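Ekarance two-drawer desk box, coral and yellow

Reviewed by Kwaku Ayaaba
Rating: 6 out of 6 (yes, my scale goes to six, long story)

I have bought a lot of small storage over the years and most of it ends up holding other small storage. So when I say I'm on my second Ekarance box and thinking about a third, please understand that this is not normal for me!

The first one I got last September for the shelf by the front door in our place in Westdale. I wanted somewhere to drop keys, stamps, the spare bike light, the little things that otherwise migrate to the kitchen counter and stay there until somebody gets mad. I picked the coral top with the yellow bottom because it made me smile, and also because the gray version was sold out. I'm so glad it was. The colors are bright without looking like a toy chest, and I can tell my kids "it's in the yellow one" from the other end of the house and they find it. Try doing that with a row of matching beige boxes.

Putting it together took me less time than clearing a spot for it. The two levels come separately and the top one sits down onto the bottom one with a nice firm click. The knobs are packed in a little paper envelope, and you screw them on from the inside by hand. Do them up snug. I left one a bit slack on the first box and it spun every time I pulled it, which drove me up the wall for a week before I finally got around to fixing it.

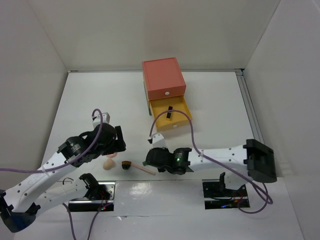

What I love most is how the drawers run. I expected cheap and scratchy, and they glide. You can open the bottom one with one finger on the knob, all the way out, and get at whatever has slid to the back without tipping the whole thing up. It stays level when it's open too, at least with the kind of stuff I keep in there. I did load it with a big handful of coins once to see what would happen, and the front dipped a little, so maybe don't use it as a piggy bank.

The drawers are shallow, and you should know that going in. A deck of cards lying flat is fine. A roll of packing tape is not. I was annoyed by this for a day and then started to like it, since nothing gets buried. Everything I own that lives in a drawer deeper than my hand is basically lost to science. In this one I look down and see all of it: batteries, lip balm, the tape measure, a USB stick with 2,000 photos on it that I keep swearing I'll sort.

The flat top is handy in its own right. My phone goes there at night, and the second box, which is on my desk, has a small plant on it. (Put a saucer under yours. Ask me how I know.)

Before these I had the Prultell stacking trays, which a lot of people recommend, and they're perfectly decent. They hold more. But they have no fronts, so dust gets in, and my cat considered each tray a personal invitation. I also tried an Ankrah desk caddy for 3 months and gave it to my sister, who likes it a lot and uses it for makeup brushes. It's good for tall things, which I don't have many of.

Now the gripes, and I only have small ones. The knobs are pretty little. I like the look, round and white against all that color, but my dad has stiff fingers and he finds them fiddly. A slightly bigger knob would fix it. The drawers also have no stop, so if you yank one it will come right out in your hand and you'll be picking paper clips off the floor. And please, Ekarance, sell the levels one at a time! I'd happily stack another on top, maybe in green, and right now you have to buy the whole pair to do it.

Cleaning is easy. I pull the drawers, wipe everything down with a damp cloth, dry it off and slide them back in. Pen marks came off mine with a bit of dish soap. After all these months by the front door the first box has one scuff on a corner, and that was me with a vacuum cleaner.

If you have a pile of tiny stuff and a small bit of shelf, get one. If you need to store anything chunky, measure it first. I'm going to wait and see if they bring the gray back, though I already know I'll end up ordering the coral again.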